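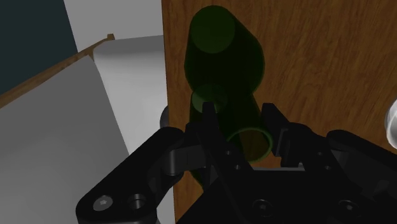 Birano rents out everything a banquet needs except the guests, and after every banquet it all comes back to the warehouse in Tronunley in no order at all. People sort it. They have sorted it for as long as the company has existed, 120 of them in the busy season, and on Friday, May 23, 2025 I went to the open day to find out what happens to those people once some of the sorting is handed to a robot. The first stop was a screen. The robot does its practicing in simulation, which means you stand with a paper cup of coffee and watch a black gripper go for a green glass bottle in a room that only exists on a computer. The glass is good, I'll give them that. You can make out the wood grain through it. I have owned real bottles that looked less real.

Our guide was Faith Ondieki, who ran the returns line before being moved over to what the badge calls "automation liaison." The job is to tell the software people what actually comes off the trucks. The software people work for a firm called Biltura and, according to Ondieki, had pictured crates of matching plates. She invited them to a Monday morning. They got crates with plates, cutlery, somebody's cardigan and half a centerpiece, and they went home and rewrote their plan.

So the practice rooms are now messy on purpose. A person on the line can tell you that bottles are the worst of it. They roll, they lean on things, they turn up under other things. Ondieki's crew wrote a list of awkward arrangements, and the list is pinned up in the break room with additions in several colors of pen. She said it was the first time anyone had asked the crew to make a mess and paid them for it. 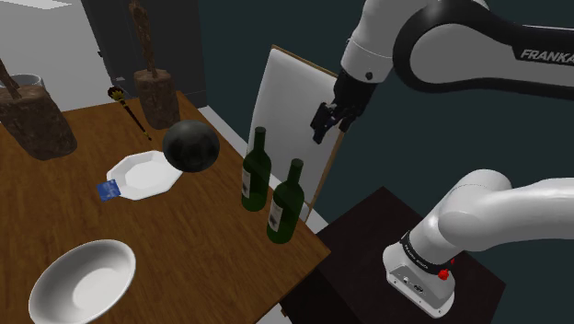
The crew also gets to grade the practice runs. There were 2088 of them in the last batch, and two sorters spend part of each shift going through the recordings and marking the grips they wouldn't have tried themselves. I sat in on this for ten minutes. It is a bit like watching someone else park. The sorter next to me, who had been at Birano longer than the roof, kept up a low commentary consisting mainly of "no" and "other side."

What has changed on the floor so far is modest. One station, named Okoth after a street nobody could point me to, has been cleared for the first arm, and there is yellow tape on the concrete where it will stand. The plan is for it to take bottles and other loose glass, 2000 pieces on a heavy day, and leave the linen and the weird stuff to people. Nobody I spoke to was sorry about the glass. Several were sorry about the tape, because it runs straight through the short way to the vending machine.

Dexter Schumacher, the operations manager, took questions at the end, standing on a pallet. Would there be fewer jobs? He said none would be cut this year. Someone asked about next year. He said the company was committed to retraining, and someone else asked retraining for what, and he said that was a very good question, and then it was time for the sandwiches.

I asked Ondieki the same thing over egg salad. She had a longer answer. Four people from her old line have moved to checking and grading, at slightly better pay. They like sitting down. They don't like the headaches from the screen, and one has already asked to go back to the crates two days a week, which was granted. The hand and wrist complaints come mostly from the glass station, so she expects those to drop. What bothers her is the new hires. Glass was where you started everybody, because it taught you to slow down, and she hasn't worked out where they'll start now.

The arm is due on the floor in January. Visitors park behind the loading dock, and the sign for it is on the wrong side of the road if you come from town.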